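# Thread: Oiling a wood countertop right over the dishwasher

*Nandcombe Home Forum > Kitchens > Surfaces*

**flistberg_fan**

We moved into a place in Lapointe with wood counters, and the dishwasher sits right under the longest run. The previous owners left a half-used can of Zolivton oil and a note saying "twice a year, more by the washer." More what? More oil? More prayer?

The front edge over the door has gone fuzzy and a bit gray. Everywhere else is fine. Do I sand it, oil it, or put a toaster there and call it solved?

**grout_expectations**

Toaster won't reach the edge. Ask me how I know.

Sand the fuzzy strip with 200, wipe, oil, leave it overnight, wipe again. Then stop opening the door the second the cycle ends. All that steam goes straight up into the underside of your counter, and the underside is where the last owner didn't bother with oil. They never do.

**mrs_tambourine**

I'd go the other way on the steam. We crack ours open right after the beep and have for years, and the counter looks better than I do. What killed our first one was a wet dish towel hung over the front lip day and night.

Agree on oiling the underside, though. Lie on the floor with a rag and question your choices.

**grout_expectations**

Years of steam and no damage means you have a vapor strip under there. Go look.

**mrs_tambourine**

I looked. There is a strip. I'm leaving my post up anyway.

**JankyJanaka**

Janaka Munasinghe here, I did kitchens for a living until my knees objected. Both of you are half right, so you can split the prize.

The strip is the thing. It's foil tape, it sticks to the underside above the door, and it costs less than the sandpaper. Clean the wood first or it'll be hanging down like a party streamer by July. On older Flistberg machines the tape has to stop short of the latch or the door won't catch, and you'll blame the latch and buy a new one. My customers bought a lot of latches.

And please don't start at 200 on gray wood. You'll polish the gray. Start coarser and work up.

**grout_expectations**

It's fuzz, not driftwood. Coarse paper on a front edge is how you get a dip you can feel with your hip every morning for the rest of your life.

**JankyJanaka**

A block, my friend. You wrap the paper around a block.

**S_Sandhu**

Going to be the villain: why oil at all? We stripped ours and put on three coats of a hard finish. No rags, no calendar, no lying on the floor. It looks a little like a bowling alley but I've made my peace.

**mrs_tambourine**

Shirley Sandhu, you told me in the paint thread that yours chipped by the sink.

**S_Sandhu**

One chip. It's behind the soap. We don't talk about it.

**flistberg_fan**

Thank you all, I think. Checked underneath with a flashlight and found no strip, bare wood, and a fossilized noodle. I've ordered tape and a block. I got 120 paper as well as the 200, so everybody gets to be annoyed.

One last question. How wide should the tape be? The store has it in sizes from "ribbon" to "roofing."

**JankyJanaka**

Wide enough to cover the full depth of the door opening with a bit to spare behind. Two strips overlapped is fine. It's the underside, it isn't being judged. 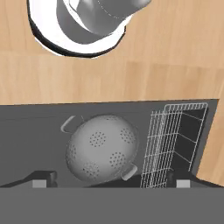
## Related threads in Surfaces

- Lemon juice on butcher block: help or crime?
- Black ring under the dish rack, 20 replies and counting
- Is 600 grit ever worth it on a counter?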